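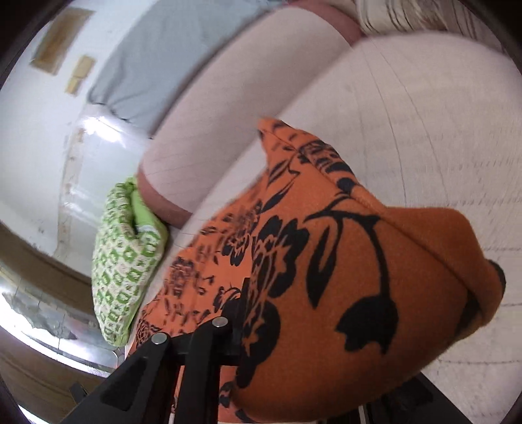
How much detergent does a load of laundry need if the water is hard?

More than the same load needs in soft water, and in most homes still less than a full cap. The right amount depends on the hardness of the water, the size of the load and how dirty it is, in that order if your water is as hard as mine.

I moved from Turnside to Platham in May and kept the same washer, the same detergent and the same habits. Within a couple of months the towels were stiff and the dark shirts had a gray cast that showed most along the seams. My first guess was the washer. I cleaned the filter, ran an empty hot cycle and checked the drain hose for a kink. None of it made a difference.

The water turned out to be the variable I had not measured. Turnside gets its supply from a reservoir and the water is soft. Platham pumps from wells in limestone. Hardness is a measure of dissolved calcium and magnesium, usually given as milligrams per liter of calcium carbonate, or as grains per gallon, where one grain is a little over 17 milligrams per liter. Test strips are cheap and coarse. Mine put the Platham tap in the top band, so I bought a drop titration kit from Pillon, a small pool and spa shop near the post office. You add drops of reagent to a measured sample until it changes from red to blue, and each drop stands for one grain. It took 16 drops. Anything over ten or so is generally called very hard.

Calcium and magnesium bind to some of the surfactant in the detergent. With true soap the result is an insoluble scum that sticks to the cloth. Modern detergents use synthetic surfactants that tolerate hardness better, and they include builders, which tie up the minerals first. Powders tend to carry more builder than liquids. When there is too little builder for the water, cleaning suffers, and minerals and loosened soil can settle back onto the fabric. The stiffness in a line-dried towel is partly this.

The obvious fix is to pour in more of everything, and I did that for a while. It overshoots. A front loader uses little water, and excess detergent makes foam that cushions the clothes against each other and takes extra rinses to clear. My machine senses foam and adds a rinse by itself, and the cycle was running 33 minutes longer than the display said at the start.

What I settled on:

Powder instead of liquid for cottons and towels. I weigh it on a kitchen scale, 70 grams for a full load. The scoop in the box holds nearly twice that when heaped.

Liquid for synthetics, knits and anything with a print, at the hard water line on the cap, washed inside out.

Wash temperature of 40 °C for most things. My washer has a European control panel, so I think of this in Celsius. It is 104 °F. Powder left visible grains on dark clothes in the cold cycle, and going to warm stopped it.

One extra rinse for towels only. No fabric softener on towels, as it coats the loops and they take up water more slowly.

The towels took 3 washes to lose most of the stiffness. The gray shirts improved but did not come all the way back. I soaked one of them overnight in a washing soda solution to see if that would do more, and it lost some color, so I left the others alone.

Mesfin Chala, who rents the other half of the duplex, has a whole-house softener and uses half the powder I do. It is an El Khatib unit, an ion exchange type that swaps the calcium and magnesium for sodium and regenerates with salt. I looked into one for my side. The installation would need a drain line across a finished ceiling, and the landlord has not answered my email.

I still have to descale the washer. The heating element is the part that scales first, and citric acid is the usual treatment, but the manual for my model warns against acids on the door seal without naming a concentration. If I find a figure I will add it to this post.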